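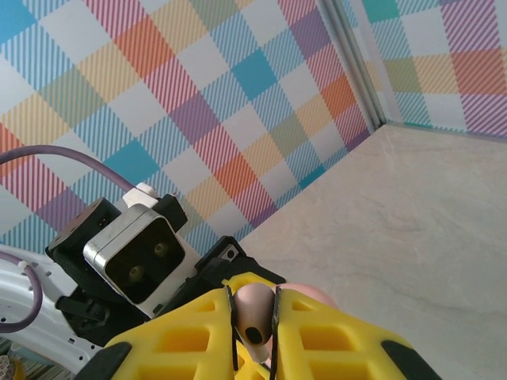

Rodel reckons we should hold off on the second arm until the finger pads are sorted, and put the money into spares first. Hard to argue.

February, 4 pm. Budget so far:

Spare yellow pads, 16 at the Kostley price - $303 with freight
Black finger plates - waiting on Lachance, ask again
Cable ties and clips - out of consumables
Second arm - moved to next round

Leaves some $1,000 unspent. Tyson wants it kept for a wrist connector, same purple cables as now. Fine by me if the quote arrives before we close the order. Earbud grasps stay on the test list.

To do: send Hélène the pad part numbers.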